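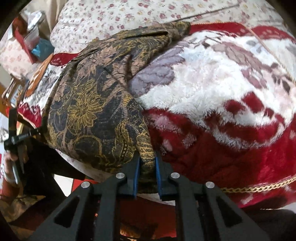
4. Recording a cloth task (Skakeddale Robotics Club)

4.1 Hold the gripper with the jaws open above the cloth.
4.2 Close the fingers on one fold only. Do not take the blanket under it.
4.3 Lift slowly and wait 2 seconds before you release.

Note: Tipene Dunstan keeps the list of finished tasks. Please write your task there the same day. 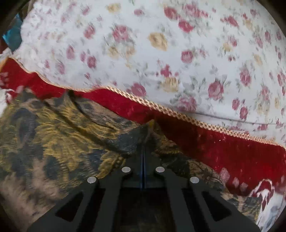

Figure 4. Gripper at a fold of the dark patterned cloth.

CAUTION: Keep the fingers away from braided trim. The threads can catch.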